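2 min read

Bench check, Prollwood teaching lab – Tuesday, my notes

I do this round before the 24 new starters come in, and I always begin with glassware. Chips and cracks: none found on the shelf, hooray. Labels: Mwangi Nyanda has redone the lot and they're lovely!
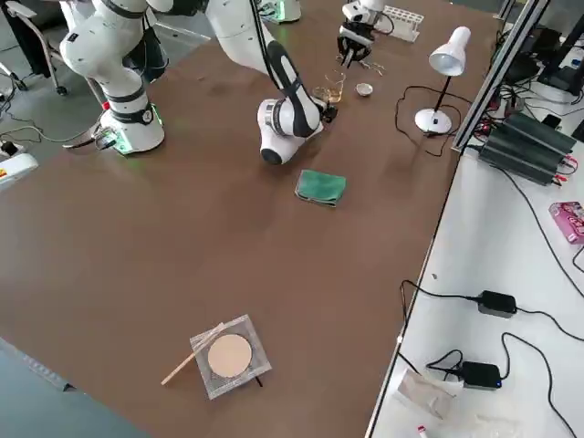 Cords are my pet subject, so bear with me. Ticked for plugs, ticked for sockets, not ticked for tidiness. The lamp's black lead is lying in a loose loop across the brown tabletop, and I'd like it clipped back before anyone carries a beaker past it. Folded green cloth on the bench – fine, leave it.

Spill kit: full. Eye wash: in date, tested at 5. Goggles: one scratched pair, binned (I've asked Kinyua for more).

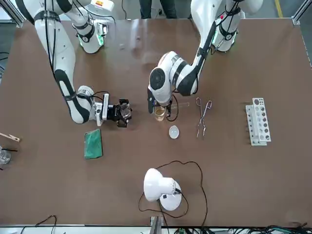

Item 9: beaker with amber liquid, no label noted. Tongs and glass rod out beside it.

Please write on the beaker what's in it, even if you're only popping out for a minute. I'll look in again after lunch.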